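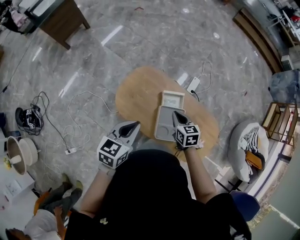

Slide 1. Low oval table, light tan wooden top, grey marble-patterned floor. Cables on the floor at left and beyond the table.

Speaker notes: Low Tables and Loose Cables
Udville Home Skills Evening, April

Start at 7:00 even if people are still finding chairs. Leave slide 1 up for the first part.

Say hello, give my name (Seren Rosser), thank Rozália Magyar for opening the room. Phones can stay on.

Opening point. Most people tidy the tabletop first and leave the floor for later. I want to go the other way tonight. Ask the room what they see first on the slide. Wait for a few answers.

Then point to the cables. White ones in loops past the far edge of the table, with a power adapter lying on the floor. A tangle of thin white ones at left, running down to a small white power strip. Black ones in a bundle further left. Two colors help. When you sort at home, pull all of one color out before you start on the next.

Order of work:
Switch off the strip.
Unplug everything from it.
Lay each cable out straight on the floor.
Label both ends with masking tape.
Put back only what you use every week.

Say the order twice, slowly. Last year in Kiden people wrote it down wrong because I rushed.

Adapters. These get kicked. Keep them against a wall or under a sofa, with air around them. Don't put them in a closed box while they are plugged in. If someone asks about cable boxes, say there are vented ones and move on.

Cable length. A 60 inch cable is plenty for a table next to a wall. For a table in the middle of the room you may need 108 inches, run behind the furniture. Coil the extra in loose loops and tie it with a fabric strip. No tight knots, no rubber bands.

Now the tabletop. Point to the pale grey plastic item near the middle. One thing on a table this shape is easy to live with. An oval top has no corners, so trays and boxes pushed to the ends tend to stick out over the edge. Keep containers toward the center and leave the ends for cups.

Containers in general. Pick one with a rim or a lid if it will hold small parts. Remotes can go in an open one. Wipe the bottom before you set it down, especially on wood. Grit scratches.

Working height. Low tables mean bending. Kneel or sit on a cushion for anything longer than 5 minutes. Géza Fülöp will probably bring up his back here. Let him, then go on.

Hard floors. Sweep before you mop. Cables come up first, every time. Dust collects along them and a wet mop just drags it around. Use a damp cloth on the strip only when it is unplugged, and let it dry fully before it goes back.

Exercise, in pairs. Hand out the bags of old cables from Jolán Vida. Each pair sorts, straightens and labels. Walk around. Stop them at 7:46 and ask who found one they couldn't identify. Those go in the bag marked Unknown, with the month written on it. If it is still there next April, recycle it.

Questions. Béla Sipos has the tape and spare ties by the door.

Collect the bags before people leave.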